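Second week on the block sorting task at Trurstead. We want 280 good runs for Fillow to learn from before we change anything on the table. 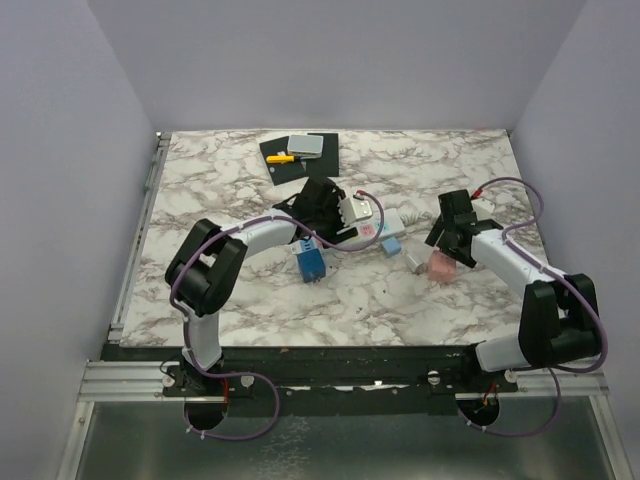
Photo: Janevski

I move the blocks to new spots between runs - otherwise it just learns one layout. The yellow-handled tool and the gray box stay at the back.

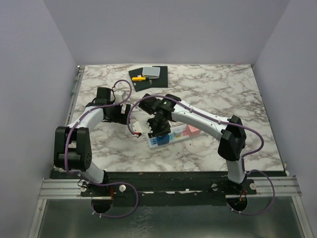 Do you keep the failed runs?
We keep them in a separate folder and leave them out of training for now.

Almost 9 in the evening, so the rest can wait.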